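Progress report to the Pudurel Fund
Small Parts Room, Femarberg Repair and Craft Workshop
Reporting period: spring through August

Dear friends at the Fund,

Thank you again for your patience with us over the summer. I know this report was promised for July, and I also know that you would sooner have it late and complete than early and full of blanks, so I have taken the extra weeks and tried to put in everything you asked about when we last spoke (and, I'm afraid, one or two things you didn't).

Where we started

When you agreed to support us, our screws, washers, beads, fuses, hooks and buttons lived in jam jars, cookie tins and a good many envelopes. Anyone who came in to mend a lamp or a coat could easily spend half the evening looking for one small part, and we all got rather used to it. The grant was for putting that right: proper drawers, a sensible way of labeling them, and a table where people could sit down and sort.

The sorting began in the spring and has been slower than we planned, mostly on account of the tins, which hold a little of everything. We have now sorted and bagged 1,311 pieces. They are in paper bags on the back shelf, each with a handwritten note of what is inside, and they will stay there until the drawers are ready for them.

The drawers

We looked at two kinds of organizer before buying. The Hudec was handsome, but its drawers were solid, and our regulars told us firmly that they wanted to see what they were reaching for. We settled on the Gikau, with clear drawers in a bright yellow front and a dark gray housing behind. It is a cheerful thing to have in the room, and the yellow is easy to spot from the door, even for those of us who leave our glasses at home! 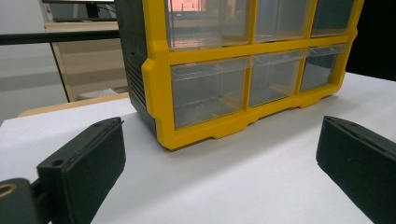 What the money has gone toward

Most of it went on the organizers. We ordered 4 units, and the delivery came in two parts, with the second lot held up at the supplier. All of them are now with us. The rest of what we have spent went on the sorting table, a box of card for labels and a better lamp, which has made the evening sessions a good deal kinder on the eyes.

We are within budget, and I am glad to say there is a small amount left over. With your agreement we would like to put it toward drawer dividers. The buttons and the beads in particular would be much happier with a partition between sizes, and it would save us giving a whole drawer to a handful of very small things.

Labels

I had thought this would be the quick part. We tried labels on the drawer fronts first, and they looked very smart, but they covered up the very thing we had paid for, which was being able to see in. Then we tried narrow strips along the yellow bars between the rows, and those read well from a chair and from standing. We have written 26 so far, in thick black pen, and everyone who has tried them has found the right drawer without asking. Larger lettering was requested by several of our older members and we have gone back and redone the first batch for them.

The other matter is the light. The clear fronts pick up a glare, and depending on where you sit it can be hard to see past it. We are going to try turning the units a little on the table before we go moving lamps.

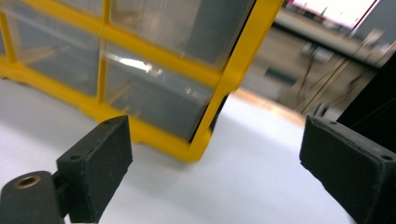 NEXT STEPS

Filling the drawers comes first. We will start with the screws and washers, as those are asked for most, and then go on to the sewing things. We have set aside 20 evening sessions for it, beginning at 6:30, and I think that is generous, though I thought the same about the tins.

After that we would like to write up a simple list of what is kept where and pin it by the door, so that newcomers can help themselves. A second copy will go to the Femarberg library, where they have kindly offered us a spot on the notice board.

One question for you: may the dividers be bought out of the present grant, or should we put in a fresh request? Either will suit us, and we can wait for your next meeting if that is easier.

You are very welcome to come and see the room at any time. There is always a pot of coffee on in the evenings, and somebody will be delighted to hand you a bag of odd buttons to sort.

With our warmest thanks,
The Small Parts Room, Femarberg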